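**Folding notes, March — dark knits and the bed station**
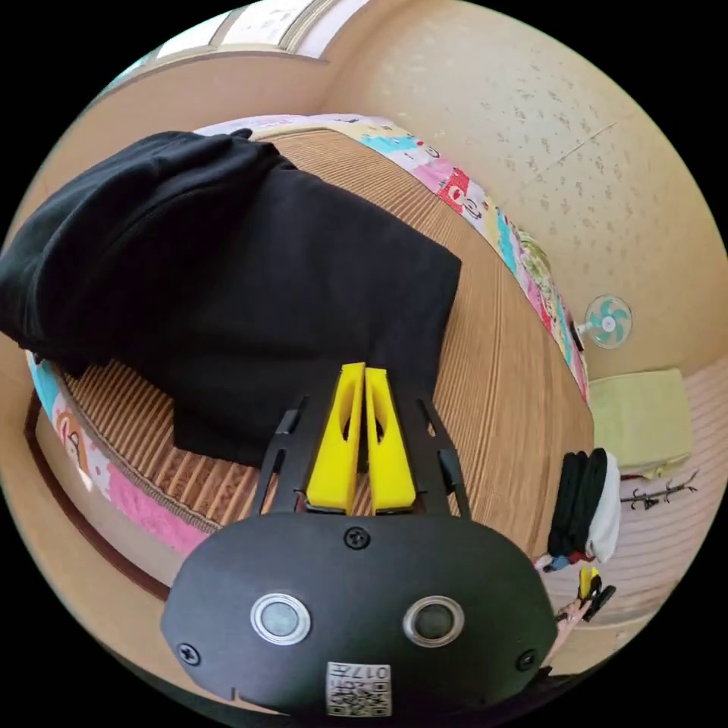 I've been looking forward to writing this one up, because the dark stuff finally got its own session and I learned more in one afternoon than I did in all the pale T-shirts put together. Black is hard to fold! You lose the seams, you lose the hem, and unless the light is coming in from one side you can't tell a crease from a real edge. With the piece down on the woven mat it gets a lot easier: the strands are fine and light brown, so a squared-off right edge stands out clean against them, even while the upper left is still one big rumpled heap. I used the strands as ruled paper all afternoon and I'm never going back to the gray blanket.

Setup for anyone picking this up after me. Bed station, mat on top, nothing else on it. Lamp low and to the left for dark items, overhead for everything else. Clean laundry goes on the chair and folded goes in the Trovon bin by the door. I moved the chair twice and ended up where I started.

**The mat**

Osian Edwards told me back in the winter that a slick surface beats a grippy one for folding and I argued with him for a good ten minutes. He was right. On the blanket, every time I slid a hand underneath to turn a panel, the blanket came up with it and I had to smooth two things instead of one. The mat stays put. Cloth slides over it when you pull along the strands and drags a little when you pull across them, and once you notice the difference you can use it — pull along the strands for the long smoothing strokes, fold across them so the first panel stays where you laid it.

Things I still don't love about it:

- lint shows up after a pile of fleece, and it gets down between the strands
- wants to curl at the foot end if it's been rolled up overnight
- anything with a zipper needs lifting, never dragging (I caught one and had to pick a strand loose with a pin)

The curl goes away if you leave a couple of heavy books on it through breakfast. For the lint, a barely damp cloth along the strands. I tried the sticky roller first and it mostly left fuzz at the edges.

**Fold A versus Fold B**

Fold A is the one everybody's mother taught them: face down, sleeves in, sides to the middle, bottom up. Fold B is what Osian calls the half-and-half. You lay the garment on its side fold, sleeve on sleeve, then fold the sleeves back over the body and take the whole thing up in thirds.

For dark knits I now like B a lot. With A you have to find the center line twice, once for each side, and on black fabric I kept landing off to the left. The packet looked fine until I turned it over and one shoulder was poking out like a fin. With B you find the center once, by matching the shoulder seams, and you can do that with your fingers. I did a few with my eyes shut to see, and they weren't any worse. One was better, which I'm choosing to be pleased about.

Hoodies are their own problem. The hood wants to be a fifth limb. What I settled on:

1. Flat, front down, hood stretched straight up past the collar.
2. Sleeves straight across the back, cuffs level with the opposite side.
3. Sides in.
4. Hood down over the sleeves. Press the air out of it now, with the flat of the forearm.
5. Bottom hem up to the collar line, then once more.

If step 4 happens before step 3 you get a lump in the middle and the packet rocks. I did that more times than I'd like, since my hands just seem to want to deal with the hood early. Kangaroo pockets need a swipe inside before anything else. Found a bus ticket and a very flat cough drop.

**Starting from a heap**

Most of the time goes here, and it's the part I had never thought about. The folding itself is quick. Getting from a crumpled lump to something with four corners is the real work, and there's a nice way to do it and a slow way.

Slow way: pick at the top layer until something gives. I did this for years.

Nice way: find one long straight edge, any edge, and get it flat on the mat first. Hem is best, side seam next, sleeve last because sleeves lie to you. Once you have the edge, hold one end down and walk your other hand along it. The flat part grows out from there and the heap shrinks back toward the far side. You're pushing the mess away from you instead of digging into it. When the flat part is as wide as your two hands, you can usually tell what you've got and which way up it is.

Then you get hold of both shoulders, give it one shake in the air and lay it down again. One shake. I tried two and three and all that did was twist the sleeves.

For heavy sweatshirts I skip the shake, they land worse than they started. Roll them over instead, like turning a sleeping dog.

**The Dullside box**

The box from Dullside had the odd lot in it: the stretchy things, the slippery lining fabric, and a bag of cotton shirts that had been balled up for who knows how long. The cotton held its wrinkles no matter what I did, so I wouldn't use it to judge any method. The stretchy ones are a joy, they forgive everything. I'd start a beginner on those and save the slippery lining for a day when they're in a good mood.

I folded one slippery shirt with a sheet of tissue in the middle, the way the shop at Lund does it, and it held its shape all the way to the shelf. Without the tissue it slumped before I had let go of it. Tissue seems like cheating, but I'm going to buy a pack of 500 sheets and cheat happily for the rest of the year.

**Shelf fit**

The shelf from Jorklow is 400 mm deep and 1,000 mm wide. Fold B packets in my usual size sit four across with a finger of space between stacks, so they come out without dragging the neighbors along. Fold A packets are a bit wider and the last stack has to be squeezed. Another point for B!

Stack height is a matter of taste. I like to stop when the stack starts leaning under its own weight, and for hoodies that comes early. Putting every second hoodie in the other way round, with the thick hood end at the back, evens it out and buys you room for one or two more. Folded edge toward you, always. It looks tidy, and you can lift the one you want by its fold without opening it up.

Dark items on the lower shelf, pale ones above. I had it the other way and was forever peering into the top with a flashlight trying to tell navy from black.

**Small stuff worth keeping**

- Wash hands after the hand cream. Shiny fingerprints on black cotton, and they stay.
- Tags: I fold so the neck tag ends up on the inside face, near the top. Easy to check size by lifting one layer.
- Drawstrings get a loose loop and go into the hood. A bow takes longer and leaves a bump.
- Kneeling beside the bed is much kinder than bending over it. My back was a different person by four o'clock. A cushion helps on the hard floor.
- Don't try to fix a bad packet by tugging the corners. Open it and go again, it's quicker.

**To do**

Try the long coats. I've been avoiding them because they're longer than the mat is wide, so they'd have to go on lengthwise and I'd be folding along the strands instead of across. It might be fine. It might slither all over. I'd like to do one of each kind, wool first.

Ask Osian whether he still has the folding board he made, the one with the tape hinges. I'd love to run it against Fold B on the same pile of sweatshirts and see which packets hold up better after a week on the shelf. My money's on the board for T-shirts and on hands for everything thick, but I've been wrong about all of this once already.

Also need a second lamp. The one I've got gets warm at the neck and I keep nudging it with my elbow when I reach for the chair — a clip-on with a bendy arm would do, clamped to the headboard, low enough to rake across the mat.

Left on the chair for next time: three sweatshirts, the rest of the lining shirts, and one enormous cardigan with toggles that I haven't made up my mind about.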